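Plendthorpe Workshop Notebook
Home | Entries | Kit reviews | Parts bin | Search

November, started after lunch
Posted by Biljana Babić

OK, notes on the Nevuvon kit while it's all still fresh. Halliday wants a yes or no before we renew anything, and I'd like to have my grumbles written down before I start forgetting which ones were real.

For anyone who skipped the last entry: we're on the trial of the Nevuvon two-hand package, so that's a pair of hand-held grippers, spare fingers, the mounts, the cables, and a login for their processing service (you upload the session, it comes back as trimmed, synced demonstrations with gripper poses attached). The trial gives us 100 hours of processing. The kit is ours to keep if we sign and goes back in its box if we don't.

Unboxing was quick. Everything was labeled, the screws were in little bags with the size written on them, and the printed guide is short and mostly correct. Step 6 is wrong! It tells you to tighten the finger carriage before you route the cable, and if you do that you'll be undoing it again with the short end of a hex key, muttering. Route first, then tighten. I penciled it into our copy.

Weight in the hand is fine for the first stretch. After a long run I notice it in the thumb before the wrist, which surprised me, and I think it's the trigger spring. Nevuvon sells a lighter one and I've asked for a pair. The handles are the same for left and right, good for spares, a bit less good for my left hand, which kept wanting to sit lower than the grip lets it.

Calibration. I did it three times from scratch on purpose. First time through I followed the guide to the letter and it failed on the second gripper with a message that said only "retry." Second time I cleaned the lenses (fingerprint, mine) and it passed. Third time passed too, and faster, but by then I knew where to stand. I'd really like the software to say WHY it wants a retry. I wrote to support and got a reply the same afternoon from a person who had clearly read the question, so points for that, but the answer was more or less "clean the lenses."
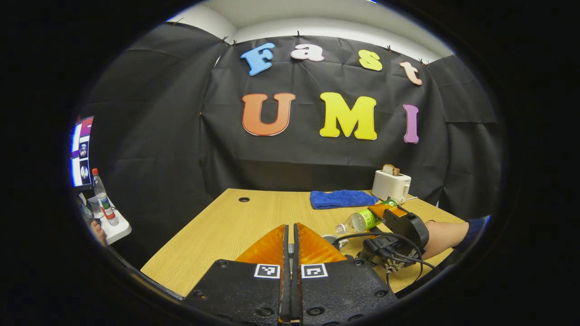
Bimanual recording is the part Halliday cares about, so I gave it most of my time. The question was whether the service can keep both hands straight when they get close to each other, and whether the two streams stay lined up in time over a whole session. I stuck with breakfast-table stuff: toaster, bread, a folded towel, bottles. The clear bottle with the green label, lying on its side, is the object I'd pick for any future test, a nice rude mix of see-through neck and solid middle. The orange fingers closing on the label part is the easy version of the grasp. Going for the neck is the hard one, and I want a proper batch of those before I trust any numbers. The markers on the gripper body are printed nice and crisp and I have no complaints about them at all, except that I keep wanting to put my thumb there when I set the thing down. Bad habit, will work on it.

Upload went overnight. 3,268 clips went up and 1,015 came back flagged for review, and I nearly fell off my stool. Then I started opening them. Most of the flags I looked at were the same complaint, "hand separation low," meaning the grippers had come close together, and that's kind of the whole point of a two-handed task! The poses in those clips looked perfectly good to me. There's a threshold for it buried in the project settings (under Advanced, then Advanced again, I'm not kidding), and the default seems to be meant for people working with one hand at a time. I turned it down and sent the same batch back through. Will paste the new count in here when it's done.

The flags that were not that: a handful of real tracking drops where I'd swung a gripper too fast, and a few where the time alignment had slipped by enough that you could see one hand arrive before the thing it was supposed to be catching. Those worry me more than the big number does. They're rare but they don't get flagged reliably. I found two by eye in clips that had passed clean. I've put them in the shared folder under "sync," have a look and tell me if I'm being fussy.

Cables, my usual rant. The ones in the kit are too long for tabletop work and they puddle. Velcro ties help. A short set would help more, and it's on the accessories page but out of stock. I tried running ours over the shoulder with a clip on the collar, and that was much better for reaching across the table and quite a lot worse for sitting down.

Fingers: the soft ones are good. Grippy on plastic, OK on terry cloth, a little too sticky on bread crust, where they pick up crumbs and then the crumbs go everywhere. Wipe between tasks. No tears yet on the pair I've been using. I swapped to the spare pair just to time the change and it's easy, two screws a side, no need to recalibrate according to the guide. (I recalibrated anyway. Same result.)

Compared with the Plerkine set we had in over the summer - the Plerkine software is nicer, no contest, and their error messages are written by someone who has met a human being. But the Plerkine grippers were heavier and the fingers were stiff, and with that one I never managed a full session without a dropped connection. The Nevuvon one has stayed connected every time so far. I'd take ugly menus over lost sessions any day of the week.

Things I still want to do before I give Halliday an answer:
- rerun the batch with the new threshold and look at what's left
- a neck-grasp set on the clear bottle, both hands
- towel fold, slow and fast versions
- same tasks with someone else's hands on the kit, I'm too used to it now
- ask Nevuvon straight out what happens to our uploads if we don't renew (the terms say "retained for service improvement" and I don't love that)

On the money side, I haven't seen the real quote, only the list price, so I'll leave that to Halliday. What I'd push for is the processing hours rolling over. We record in bursts. A month with nothing, then a week where we'd eat the whole allowance, and paying for the empty months would sting.

Leaning yes on the hardware. Leaning "yes, but let's talk" on the service. If they fix the sync thing or at least flag it properly, I'd drop the "but."

Later, same day: rerun is still in the queue, it says position 6 and has said so since I made coffee. Spare batteries are on the charger by the door, please don't borrow them. Also the hex key from the kit is missing and it's the only one that fits the carriage screws, so check your pockets.

Evening: rerun started. Leaving it going and heading home, will write up the count in the morning.

Previous entry | Next entry | All kit reviews
© Plendthorpe Workshop. Questions about this notebook: ask Biljana. Back to top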